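Drado 2 folding table, white top: review after one summer

I bought the Drado 2 in the spring to replace a pine table that had gone wobbly past the point of repair. I work at a table in the kitchen most mornings, eat at it most evenings, and push it against the wall when I need the floor. It has been in daily use since then and it is now August, so I have a fair idea of what it does well and where it falls short.

I paid $579 for it, delivered. That is a lot for a folding table. The Penum at the same store was cheaper and the Khalaf was more expensive, and I will get to both of those further down.

Delivery and assembly

The table came in one flat box with the legs strapped to the underside. The box weighed 113 pounds with the packing in, and you will want a second person to get it up any stairs. The driver left mine at the street door.

Assembly took me 40 minutes. Most of that went to the hinge plates, which have to go on in the right order, and the printed instructions show them from an angle that hides the screw holes. If the plate sits proud of the rail, you have it upside down. I put the first one on wrong and had to start that side over. The hex key in the box is soft and rounded off at the tip before I was done, so use your own if you have one.

All the screws were there, plus two spares.

The top

I was unsure about white. The store had it in gray and in a dark brown too, and I went back and forth for a couple of weeks. In the end I picked white for the light, as my kitchen window faces north and the old table made that end of the room feel dim.

It does help. It also shows every crumb, which I have come to like, because I wipe it down more often than I ever did the pine one. Coffee rings come off with a damp cloth if you get to them the same day. A turmeric stain took three days of dish soap and a little baking soda, and there is still a faint yellow spot if you know where to look. Red wine was no trouble. Ballpoint pen was.

The surface has a low sheen. Under a ceiling light you get some glare when you are reading, and I moved my lamp to the side to fix that. With daylight it is fine.

I have one scratch so far, from dragging a ceramic bowl with a rough foot. It is short and shallow, and you feel it more than you see it. I now put felt dots under anything heavy that lives on the table.

Room on the table

Fully open, it seats four people without knees touching. Six is possible if nobody minds sharing a corner. I tend to leave things standing at the far edge, and there is still plenty of clear space in front for a laptop and a plate, or for rolling out dough.

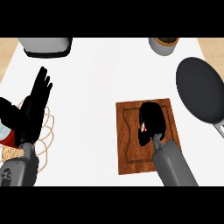
Folding it

You release two catches under the long side, lift the leaf, and let it down. The catches are stiff for the first few weeks and then loosen up. One hand is enough now. The leaf is heavy, though, and there is no damper on it, so if you let go it drops and bangs against the legs. I would not let a small child near it while it is moving.

Folded, it is still deeper than I expected. The product page gives the folded depth without the feet, and the feet stick out past the top on both sides. Measure with that in mind. In my kitchen it made the difference between opening the oven door all the way and opening it most of the way.

There are no wheels. Drado sells a set as an extra, and I have not tried them.

Stability

This is the best part. With the leaf up and locked, the table does not rock at all. I knead bread on it and clamp a pasta machine to the edge, and it stays put. My floor is a bit uneven by the window, and the screw-in feet took care of that in a minute.

With only one half open it is less solid. You can feel it give if you lean on the far corner. Fine for a laptop, poor for kneading.

Compared with the others

I tried the Penum in the store. It folds more easily and takes up less room, but the top flexed when I pressed on the middle, and the edge banding was already lifting on the floor model. The Khalaf is a nicer piece of furniture, with a smoother hinge and better feet. It only comes in sizes too long for my wall. A neighbor has the Clokon, an older design with a drop leaf on each side, and if you can find one used it is worth a look.

Things I would change

A damper on the leaf. Better drawings for the hinge plates. Folded measurements that include the feet. A harder hex key, which can't cost much.

I wrote to Drado about the measurements and got a polite reply — the page had not been changed when I last checked.

Would I buy it again

Yes, at a lower price. It goes on sale now and then, and I would wait for that. If you plan to leave it open most of the time and fold it only for company or cleaning, it is a solid table that is easy to keep clean. If you need to fold it twice a day, try the leaf in a store first and see how the weight feels in your hand.

Four stars out of five.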